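Workshop notebook, process group, July

Skip to notes. We use cookies to remember your settings and see which pages get read. Accept | Manage

Second go at mapping how a return gets handled, from the customer's first email to the credit note. I had the big paper out by 9:20 and most of the sticky notes down before lunch, which is better than last time (last time I argued with myself about swimlanes for an hour and then went home).

What I wanted was the path as people walk it, so I left the official chart from Ukstead in the drawer. It has a nice clean line from "request received" to "request closed" and I don't know anyone who has ever followed it. I went through the Treleo export instead. There are 524 returns in it for the quarter, and I tagged each one by who touched it and in what order. Slow work! My eyes are still square. 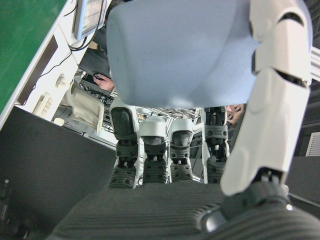 So the big lump is in the middle, at the step we've been calling "assess." It's really two steps wearing one name. Somebody decides if the return is allowed, and then somebody else decides what it's worth, and in between it sits in a shared inbox with no owner. I measured the wait on the ones that had usable time stamps. The median was 58 hours. The work itself, once a person opens the thing, is around 20 minutes.

I split the box on the map and colored the gap orange. Then I went back and redid all the arrows going into it, because three of them had been pointing at the wrong half, and by then I'd run out of the small arrows and was cutting up big ones.

Also tried writing the trigger for each step as a plain sentence: "this starts when X lands in Y." If I couldn't finish the sentence, the step got a question mark. Lots of question marks around the handover to finance. I'd guess the rule there lives in one person's head at Linine, and we should go ask before we draw anything pretty.

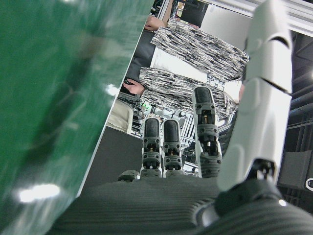

Ľubica Kolář wrote in the margin that splitting the box is fine but we shouldn't give the two halves to two teams, since the wait is the handover and we'd only be making it official. Let one person do both for anything under 90 dollars, she says, and see what the queue looks like after a month.

I like that a lot. I'd been heading toward a new form (I know, I know) and her version needs no form at all, just a limit and somebody's permission. I still want to check how many returns fall under that limit before I get excited. The export has the amounts in two different columns depending on which screen was used, so that's a chore for tomorrow morning with coffee.

Other bits, so I don't lose them:

- The Nghiêm team logs a return when the parcel arrives, everyone else logs it when the email does. Their wait times look wonderful and mean nothing next to ours.
- "Closed" and "resolved" are both in the status list. Ask which one triggers the credit note.
- The map needs a start event for phone calls. I forgot phones exist.
- Borrow the wide tape again, the paper curls up at the left end.
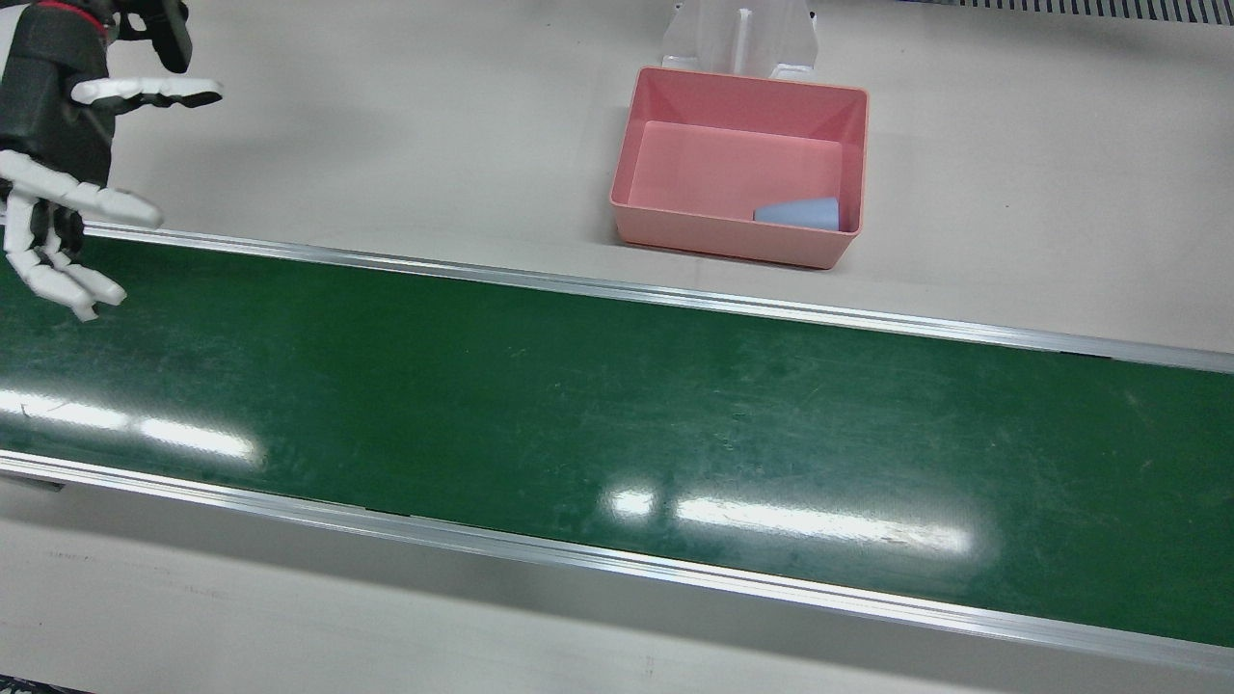
Right arm over the green belt, white-fingered hand.

Next time: amounts first, then the finance handover, then redraw the middle third with one owner and look at how many arrows drop out. I'd like to keep the old version pinned next to it for a while so people can grumble at both. If the phone calls turn out to follow their own route I'll give them a separate sheet and stop trying to squeeze them in under email.

Filed under: Process mapping, Returns, Notebook

Last updated: July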